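Foris (video player)

Foris is a small video player for the browser, and it was one of the first to drop Flash and go all in on HTML5. I've been keeping this page on our wiki for years now, so forgive me if it reads more like me talking than like a proper encyclopedia entry. I used the player daily on three different sites, and I still have opinions about it!

The short version: Foris is a script you put on your page, you point it at a video file, and your visitors get a play button, a volume slider and a seek bar that look the same in every browser. The name gets mixed up with the hosting service that used to run next to it. That one is called Toft, and I'll get to it further down.

Origins

Foris was started by Tatiana Ševčík while she was working at Grutitwood, a web shop in Usidcombe that built sites for local newspapers. The newspapers all had video clips, the clips were all in Flash, and the editors had all just bought tablets. You can guess how that went. Every clip showed up as a gray box with a message asking for a plugin that didn't exist for the device they were holding.

Her first version was a weekend job and it did one thing, swapping the Flash box for a plain video tag if the browser could handle it. It had no name. In the old code it's just called "swap", and if you dig around in the current source you'll still find a function with that name (please don't delete it, half the add-ons call it).

Grutitwood put the code out for free in July of the following year, this time with real controls and the Foris name. I came across it a few weeks after that, looking for a way to get my own cooking clips to play on a friend's tablet, and I had it running before dinner.

How it works

When the page loads, Foris looks for any video block with its label on it and checks what the browser says it can play. Then it picks a file from the list you gave it. In the early days you needed two or three copies of each clip, one for each camp in the format wars, and that was a real pain if you paid for your storage. These days one MP4 will do for nearly everybody.

The Flash fallback stayed in for a long time, right up to version 17. If nothing in the list would play, an old Flash player was loaded in the background and dressed up with the same buttons. It was clever, and most people never noticed which of the two they were looking at – I know I didn't until my laptop fan started howling.

Captions are read from a plain text file. You write a start time, an end time and the line itself, and that's all there is to it. I've typed plenty of these by hand in a text editor and it's oddly relaxing.

Toft

Toft was the paid side of things. You uploaded one file in whatever format your camera gave you, and Toft made all the versions, stored them, and handed you a bit of code with Foris already set up. The converting was done at the Usidcombe office, and it worked fine for a small service. A clip of a few minutes was usually ready by the time I'd made coffee.

The free plan let you keep 19 clips. I remember that number well, as I had 20 and spent a whole evening deciding which one to drop. At its peak Toft had 1,690 paying accounts, and then the big video sites got good at tablets and phones and the numbers slid. It was closed to new users first and switched off the next year. Grutitwood did the decent thing and let everyone download their files for months after that, with the captions included.
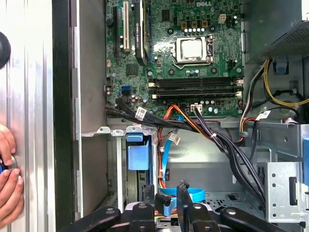
Versions worth knowing

I won't list them all, the changelog does that better than I can. These are the ones people still ask me about.

Version 4 brought full screen that worked on tablets. Before that, you tapped the button and the video simply jumped to the top of the page.

Version 9 is the one with the broken volume slider. If your sound starts at zero every time, you're on 9, so go get 9.2.

Version 12 added playlists. I love these! They also brought the autoplay setting, and a lot of site owners left it switched on, and a lot of readers wrote angry emails about it.

Version 17 was the last with Flash inside. Some company intranets hung on to it for ages.

Version 18 and later are HTML5 only. The script got much smaller, and the skins were rewritten, so anything you'd made for an older version has to be redone. I grumbled about that and then did mine in an afternoon.

Skins and add-ons

A skin is one style sheet and a folder of icons. The gallery has 900 of them, though plenty are the same dark gray bar with a different play button. My favorite is still the plain white one that came with version 6. It's been ported to the newer releases, but the time display sits a hair too low and I fix it by hand on every install.

The add-on people use most is the one that remembers where you stopped watching. It saves the spot in the browser itself, so it won't follow you from your phone to your computer. There's also a speed control and a loop button, and a chapter menu that I've never gotten to behave on a narrow screen – if you have, please edit this section and tell the rest of us how.

Common mix-ups

Foris doesn't convert anything. If you feed it a file the browser can't read, you get a black box, same as you would without it. It can't play clips straight from the big video sites either, though an old add-on did that for a while until the sites changed their pages.

See also: Toft, Grutitwood, caption files, autoplay settings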